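How I Clear Out the Junk Drawer (and Keep It Cleared)

Every house I've lived in has had one. Mine is the second drawer down in the kitchen, and by the end of winter it won't open unless you slide a ruler in and push something flat. I do the big clear-out every September, usually on a Thursday night when there's nothing on telly, and after a few years of doing it badly I've settled on a way that works for me.

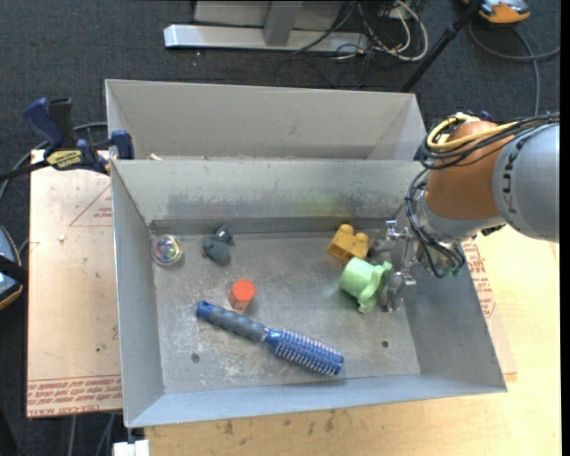

What you'll need

Two tubs or trays big enough to tip a drawer into, a garbage bag, a damp cloth, a marker and some masking tape. I also use a set of little Cikeo drawer dividers, but cut-down cereal boxes do the same job and cost nothing (I used them for years and only upgraded because the cat sat on them).

Step 1: Tip the lot out

Don't pick through it while it's still in the drawer! I know it's tempting. You'll pull out the batteries and the takeaway menu, feel very pleased with yourself and shove the rest back in. Take the whole drawer out and empty it into the first tub, then give the drawer a proper wipe, corners included. Mine always has a layer of crumbs and at least one sticky patch of unknown origin.

Step 2: Send the wanderers home

Anything that belongs in another room goes in the second tub. Hairbrushes, kids' toys, bouncy balls, nail clippers, the good scissors. Don't walk each thing back as you find it or you'll end up reorganising the bathroom cabinet at ten o'clock at night. Fill the tub, carry on, and do one lap of the house when you've finished.

Step 3: Test the maybes

Pens get a scribble on the back of an envelope. Torches get switched on. Keys get tried in every lock in the house, and any key that doesn't fit gets a bit of tape with the month on it. If it's still a mystery next year, out it goes. Old batteries don't go in the bin at our place, they go in a jar and then to the collection point at the supermarket.

Step 4: Give everything a spot

I have 6 compartments: tape and string, pens, batteries, keys, tools, and one for odds and ends. You do need the odds and ends one. I tried going without and the rubber bands ended up colonising the tools.

Step 5: Set a limit

When the odds and ends section is full, something has to leave before anything new goes in. I wrote this on masking tape and stuck it to the inside front of the drawer, where my family cheerfully ignores it. I still do a five-minute tidy whenever I can't find the sticky tape, so that's every couple of weeks.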